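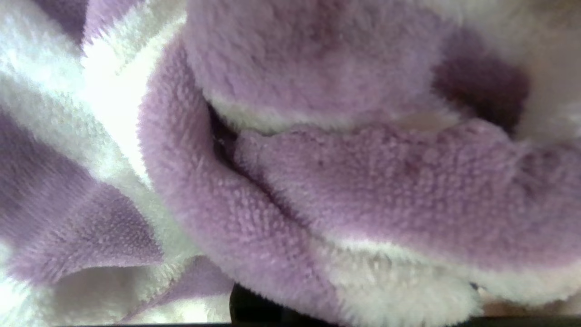

Coursework > Textiles and Materials > Student Reports > How Towels Lose Their Softness

We use cookies to remember your reading settings. Accept / Manage choices

How Towels Lose Their Softness: A Small Washing Test

Background

Our group wanted to find out why cotton towels turn stiff after repeated washing. Most advice on the packet tells you to use less detergent, but it does not say how much difference this makes. We also live in a hard water area, where limescale is a problem in kettles and shower heads, and we wondered how much of the stiffness came from the water.

Cotton fibres hold water very well. When a towel dries on a line without moving, the loops can stick to each other and set in place. Minerals and leftover detergent can add to this.

Method

We bought plain cotton hand towels from Pellutano, all from the same batch, and cut each one in half. The edges were hemmed so they would not fray in the machine. The halves were split into 3 groups:

Group A: full dose of Clerkum powder, line dried
Group B: half dose of Clerkum powder, line dried
Group C: half dose of Clerkum powder, tumble dried on low

Every group was washed 33 times at the same temperature. We used the machine in the textiles room, mostly in the evening, and ran Group A last each time so that extra powder would not carry over into the other loads.

To measure stiffness we hung a strip over the edge of a ruler and noted how far it drooped. To measure absorbency we placed 100 ml of water in a tray, laid the towel in it for 2 minutes and measured what was left.

Results

Group A was the stiffest and drooped least. It also left the most water in the tray. Group B was a little softer, but the gap was smaller than we expected. Group C was clearly the softest, although it shed a lot of lint and the hems had started to pucker.

One Thursday load in Group B had to be repeated after the machine stopped during the rinse. We left that wash out of the total.

Discussion

Drying seems to matter more than dose. Shaking the line-dried towels hard before testing made them feel softer, but we had not planned for this and did not record it properly -- it would be worth a separate test.

The ruler method was hard to read when the strip curled at one side. Rashidi make a proper bending tester, but the department does not own one. We also had only one type of powder, so we cannot say whether a liquid such as Plinum would leave less behind. A repeat with softened water would help to separate the effect of the minerals from that of the detergent.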